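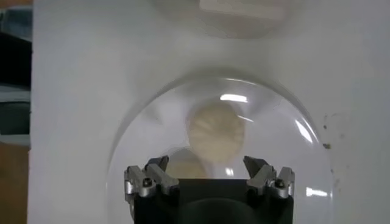
시의회 방청을 다니기 시작한 뒤로 '타당성 조사'라는 말이 나오면 일단 한숨부터 쉰다. 어제 안건도 그랬다. 시내 중심가에 야간 영업 허용 구역을 만들지 말지를 검토할 외부 용역을 맡기자는 것인데, 표결은 금방 끝났고 반대는 한 표뿐이었다. 업체 이름은 나라드(Nallard)라고 했다. 처음 듣는 곳이다.

나는 야간 영업 자체에 반대하는 사람이 아니다. 밤 열 시만 되면 죽은 듯 조용해지는 우리 동네 중심가가 딱하다고 생각한 적도 많다. 그런데 용역 과업 설명서를 읽어 보면 이 조사가 뭘 알아내겠다는 것인지 모르겠다. 세수 효과 추정, 주민 간담회 개최, 인근 도시 사례 수집. 세 번째 항목은 시청 직원이 전화 몇 통 돌리면 될 일 아닌가? 두 번째도 마찬가지다. 간담회를 여는 데 왜 외지 업체가 필요한지, 설명서 어디에도 적혀 있지 않다.

브라울리오 베세라 의원은 "객관적인 제삼자의 눈"이 필요하다고 했다. 듣기에는 좋다. 하지만 돈을 주는 쪽이 시청이고, 중간보고를 받아 보고 수정 의견을 내는 쪽도 시청이다. 그런 관계에서 나온 보고서를 제삼자의 눈이라고 부르려면 적어도 초안과 최종본을 둘 다 공개하겠다는 약속 정도는 있어야 한다. 누가 그걸 물었느냐 하면, 엘시 홀리스 의원이 물었다. 돌아온 답은 "검토해 보겠다"였고 홀리스 의원은 반대표를 던졌다. 회의록에는 이 대목이 한 줄로 정리될 것이다.

이렇게까지 삐딱하게 구는 데는 전례가 있다. 몇 해 전 주차 요금 개편 때도 똑같은 순서를 밟았다. 그때는 프사라스(Psarras)라는 곳이 조사를 맡았고, 287쪽짜리 보고서가 나왔다. 나는 그걸 다 읽었다. 자랑이 아니라 시간이 아까워서 하는 말이다. 앞의 절반은 다른 도시 이야기였고, 우리 시에 관한 부분은 설문 결과가 거의 전부였다. 응답자가 600명이었는데 어느 동네 사람이 얼마나 답했는지는 표에 없었다. 중심가에 차를 대는 사람과 중심가에 사는 사람은 주차 요금에 대한 생각이 다를 수밖에 없는데 한 덩어리로 묶어 놓았다. 그 보고서를 근거로 요금이 올랐고, 이듬해 5월에 슬그머니 일부가 되돌려졌다. 되돌린 이유를 적은 문서는 아직도 못 찾았다.

이번 설문은 온라인으로만 받는다고 한다. 우리 시에서 쓰는 주민 의견 사이트에 들어가 본 사람은 알겠지만, 로그인을 두 번 해야 하고 휴대폰에서는 글자가 겹쳐 나온다. 중심가 뒷골목 연립에 오래 사신 분들, 밤에 시끄러워지면 제일 먼저 피해를 볼 분들이 거기까지 들어가서 의견을 남길까? 나는 회의적이다. 종이 설문을 같이 돌리자는 말은 방청석에서만 나왔고, 의장은 발언 시간이 끝났다고 했다.

세수 이야기도 좀 해야겠다. 제안 설명 때 화면에 3,739라는 숫자가 크게 떴다. 새로 유입될 월간 방문객 수라고 했다. 조사를 하기도 전에 끝자리까지 딱 떨어지는 숫자가 나와 있는 것이 이상하지 않은가. 출처를 물으니 상인회에서 제출한 자료라고 했고, 상인회 쪽은 어떻게 계산했는지 그 자리에서 답하지 못했다. 나중에 서면으로 제출한다고 했으니 기다려 보겠지만, 용역 보고서에 이 숫자가 그대로 실려 있으면 나는 별로 놀라지 않을 것 같다.

찬성하는 쪽 논리가 모두 엉터리라는 뜻은 아니다. 식당 하는 분이 나와서 한 얘기, 공연 끝난 손님들이 밥 먹을 데가 없어 옆 도시로 간다는 얘기는 나도 고개를 끄덕이며 들었다. 내 경험과도 맞는다. 다만 그런 얘기라면 구역 하나를 정해서 석 달쯤 시범으로 열어 보고, 소음 민원과 매출을 그냥 재 보면 된다. 왜 시범 운영안은 안건에 올라오지도 않았는지 담당 과에 메일로 물어 두었다. 답이 오면 여기에 옮기겠다.

첫 간담회 날짜는 아직 공지되지 않았다. 장소는 시민회관 소회의실이라는데, 지난번 주차 간담회 때 복도까지 사람이 서 있던 바로 그 방이다. 더 큰 방을 잡아 달라는 요청도 같은 메일에 적어 보냈다.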